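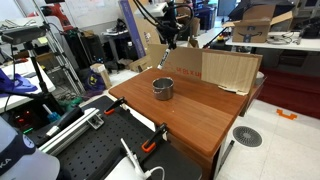 ## Setting up the Cenov alarm base and smoke detectors

Read this section through once before you open the detector boxes. You need the base unit, its power cord, the detectors and the small bag of screws. A pencil and a stepladder are not supplied.

**Caution:** The Cenov base is meant for homes, small halls and meeting rooms. It does not replace an alarm system required by your local fire code. If you are not sure what your building needs, ask your fire department before you install anything.

### Place the base unit

1. Pick a wall spot near the main door, at eye level, where someone leaving the building can read the display.
2. Keep the base at least 3 feet from metal cabinets, breaker panels and wireless routers.
3. Slide the battery tab out of the back cover. The display lights up and shows SETUP.
4. Plug in the cord. Do not use an outlet that is controlled by a wall switch.
5. Wait for the green light to stay on. If it is still blinking after 5 minutes, unplug the cord, put the battery tab back in, and start over.

### Add the detectors

Do this at the base, before the detectors go up on the ceiling. Add one at a time.

1. Press and hold ADD until the base beeps.
2. Twist the first detector off its mounting ring and pull its battery tab.
3. Press the detector's test button once. The base shows a zone number.
4. Write the zone number and the room name on the label inside the detector cover.
5. Repeat for the other detectors. The base leaves ADD mode by itself after 30 seconds with no new signal.

**Note:** Ferrand detectors from the earlier kit can be added in the same way, but they don't report low battery to the base. They chirp on their own.
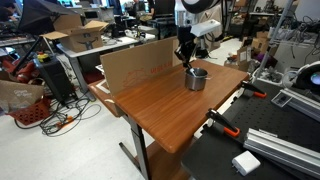 ### Mount the detectors

1. Hold the mounting ring against the ceiling and mark the screw holes.
2. Drill, push in the anchors and fasten the ring. Hand-tighten only - a bent ring will not lock.
3. Turn the detector clockwise until it clicks.
4. Press the test button. All detectors should sound, and the base should show the zone you wrote down.

Keep detectors away from ceiling fans, air vents and bathroom doors. In a room with a peaked ceiling, follow the spacing drawing on the inside of the box lid. Don't paint the detectors or hang decorations from them.

**Caution:** The alarm is loud enough to hurt your hearing at close range. Wear ear protection if you test from a ladder.

### Set the weekly reminder

The base can remind you to test the system. It is set to Sunday at the factory.

1. Press MENU until REMIND appears.
2. Use the arrows to choose a day, then press OK.
3. Choose a time between 7 a.m. and 9 p.m. and press OK again.

The reminder is a single soft tone. It stops when you run a test or press OK. 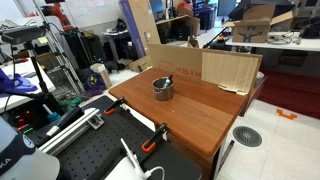 ### If the display shows a fault

- **LINK and a zone number:** The base has lost that detector. Check its battery, then move the base a little and test again. In long buildings you may need the Tiltberg repeater, sold separately.
- **POWER:** The cord is out or the outlet is dead. The base is running on its battery.
- **CLEAN:** Dust in a detector. Vacuum the vents with a soft brush. No sprays.

If a fault stays on after these steps, write down the code and call your dealer.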